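Wumstead Records
Official account

Wumstead Records is pleased to confirm that Krajčí will release a new studio album, Holar, in May 2025. The album has ten tracks and will be available on vinyl, compact disc and all major digital services. Details of the release, the tour and the ticket sale follow in this thread.

Holar is the band's first full-length recording since the live set issued by this label. It was written over two winters and recorded at Prividgate, the residential studio where the group also made its debut. Ryota Ishida produced the album and played additional keyboards on the opening and closing tracks.

The band recorded the basic tracks together in one room, with vocals and strings added later. Mixing was completed in February. The label has heard the finished masters and has approved them for manufacture without further edits.

From Ryota Ishida: "The songs came in long. I had expected to spend the first week cutting them down, and by the second day I had stopped asking. The title track runs past eleven minutes and we kept every one of them."

The first single, "Lantern Road," is available now on digital services. It is the shortest piece on the album and the only one on which all members of the band share the lead vocal. The B-side, "Ferry Hymn," will appear only on the seven-inch edition and will not be added to the album at a later date.

Formats are as follows. The standard edition is a double LP in a gatefold sleeve, with lyrics printed on the inner bags. The CD comes in a card wallet with a booklet. The numbered edition is limited to 1,000 copies and adds a print of the sleeve artwork and a disc of early versions recorded before the Prividgate sessions.
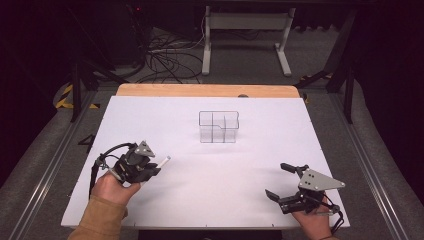 Henk Nijs: Will the early versions be sold separately? I have already ordered the double LP from my local shop and would rather not buy the whole album a second time for one extra disc.

Thank you for the question. The early versions will be offered as a download on the label's own store, beginning four weeks after the album is released. The physical disc will remain exclusive to the numbered edition. Customers who have ordered the standard edition from a shop do not need to change their order.

The numbered edition is restricted to one copy per household. Orders placed in excess of this limit will be canceled and refunded in full. At the time of posting, 627 copies have been reserved. Numbers are assigned at the packing stage and specific numbers cannot be requested.

Independent record shops will receive the standard LP and CD on the same day as all other sellers. Shops wishing to take part in the listening evenings should write to the sales office. Each participating shop will receive one test pressing for the evening, which must be returned.

We now turn to the tour. Krajčí will perform Holar in full, in running order, followed by an intermission and a second set drawn from earlier albums. The running time is up to three hours. There will be no support act on any date, and audiences are advised to be in their seats by the time printed on the ticket.

The tour will visit concert halls and theaters only. The band has asked for seated rooms with good natural sound, and the dates were booked on that basis. The full list of venues is on the tour page of the label's website. Additional dates may be announced if halls become available, but the present list should be treated as complete.

The tour opens with a special performance at Prividgate itself. The large recording room will hold 292 guests for this one evening. Tickets for the Prividgate performance will be assigned by drawing and will not be placed on general sale.

To enter the drawing, register on the tour page before the closing date shown there. One entry is permitted per person. Successful entrants will be told by e-mail and will have 48 hours to complete the purchase. Unclaimed tickets will be offered to the next names drawn.
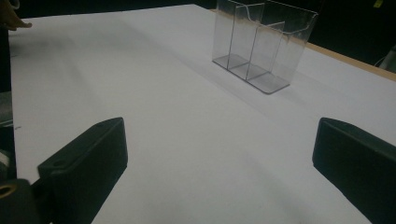
Tickets for the Prividgate performance carry the name of the purchaser and may not be transferred. Photo identification will be required at the door. If a purchaser cannot attend, the ticket may be returned to the box office for a full refund until noon on the day before the performance.

Tickets for all other dates will be sold through the venues' own box offices. The label has set aside no allocation for resale sites, and tickets purchased through such sites may be refused at the door. Please check the address of the seller with care before entering any payment details.

Each booking is limited to 4 tickets. Wheelchair spaces and companion seats are available at every venue and should be booked by telephone with the box office concerned. Companion seats are provided at no charge. Hearing loops are installed in all of the halls on the present list; patrons with other needs should contact the venue directly.

Krajčí will be joined on stage by a string quartet for the first set. The arrangements were written by the band with Ryota Ishida, who will conduct at Prividgate and at the closing date. The quartet will also appear on "Ferry Hymn," which the band has not previously performed in public.

Several followers have asked about recording at the concerts. The Prividgate performance will be recorded for the label's archive. No decision has been made regarding its release. Guests are asked to keep telephones switched off during the first set. Photography without flash is permitted in the second set at all venues, subject to house rules.

A correction to an earlier post on this account: the sleeve painting was credited to the band as a whole. It is the work of the group's drummer, and the credit on the printed sleeve is correct. The label regrets the error.

The earlier Krajčí albums will return to print on vinyl during the tour. The debut has been recut from the original tapes, and the second album restores the track order the band first submitted. Both will be sold at the concerts and in shops. Existing digital versions will remain available alongside the new ones.

Overseas customers should note that the label's store ships the numbered edition from a single warehouse. Import charges, where they apply, are the responsibility of the buyer. Delivery on the day of release cannot be promised outside the country of dispatch.

Press requests for review copies, interviews and photographs should be sent to the press office at the address on our website. Requests sent by direct message to this account cannot be processed. Interviews with the band will be limited in number before the tour begins, and outlets are asked to state their deadline when writing.

Questions regarding an existing order should include the order number and the name used at the time of purchase. The customer office will reply in the order in which messages are received. Registration for the Prividgate drawing is open now on the tour page.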